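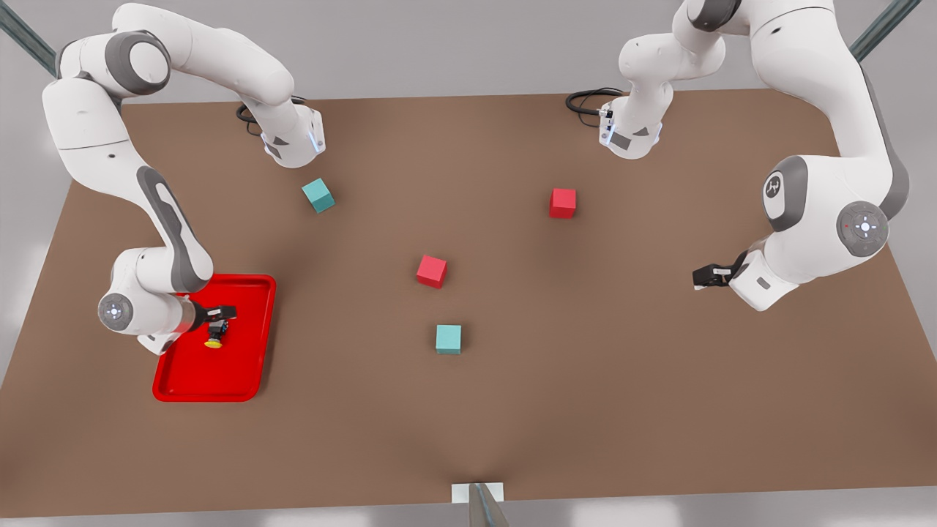 Varside Hall is an undergraduate residence hall at Brondier College. It houses 256 students, most of them in their second and third years, and has its own dining room, library and music practice rooms. The hall is named for the Varside farm, which occupied the land before the college bought it.

History

Brondier College had no housing of its own in its early years, and students boarded with families in town. As enrollment grew, rooms became hard to find and the college began buying land on the north side of its campus. The Varside farm was the largest of these purchases. The farmhouse was used for a time as an infirmary and was later torn down to make way for the present building.

The hall opened with room for 100 students, all of them men. Women were first admitted in the same year that the college became coeducational, and the two upper floors of the east wing were set aside for them. The division by floor was dropped a few years later. A second wing, known as Krūmiņa after the architecture firm that designed it, brought the hall to its current size.

Buildings

The original east wing is a four-story brick building with a slate roof. Its rooms are arranged in suites off separate stairways, so residents cannot walk from one end of the wing to the other without going outside or through the basement. The Krūmiņa wing uses long corridors and has mostly single rooms. A glass-walled passage joins the two at ground level, and the mail room and the hall office are both located there.

The basement of the east wing holds the laundry, a bicycle room, a small darkroom and 6 practice rooms with upright pianos. The library is on the second floor. It does not lend books outside the hall, although residents may take them to their rooms overnight.

Dining

Meals are served in the Plaliso Room, a two-story dining room at the west end of the Krūmiņa wing. It seats fewer people than live in the hall, and dinner is served over two and a half hours for that reason. Students from other halls may eat there at breakfast and lunch on any day – at dinner they must come as the guest of a resident, except on weekends.

The dining room stays open through the fall and spring recesses, when the other campus dining rooms are closed. Students who remain at the college over Thanksgiving eat there regardless of where they live. The holiday meal is held in the early afternoon, and faculty families are invited.

Student life

The hall is run by a resident dean and a staff of tutors, most of them graduate students, who live in the building and advise residents on course selection and fellowships. A hall council of elected students plans social events and sets the budget for them. The council is paid for by an activity fee added to each resident's term bill.

The best-known event is the Stair Supper, held each March. Each stairway in the east wing cooks one course, and guests move from one stairway to the next. Residents of the Krūmiņa wing, which has no separate stairways, provide the dessert. The event was first held during a kitchen workers' strike, when the dining room was closed and residents cooked for themselves on hot plates.

Varside also fields teams in the intramural leagues, including soccer, volleyball and rowing. Its colors are dark green and white.

Housing assignment

First-year students live in separate halls near the center of campus and enter a housing lottery in the spring. They may apply alone or in groups. Students assigned to Varside normally stay there until graduation, though transfers to another hall are allowed once a year if space is available.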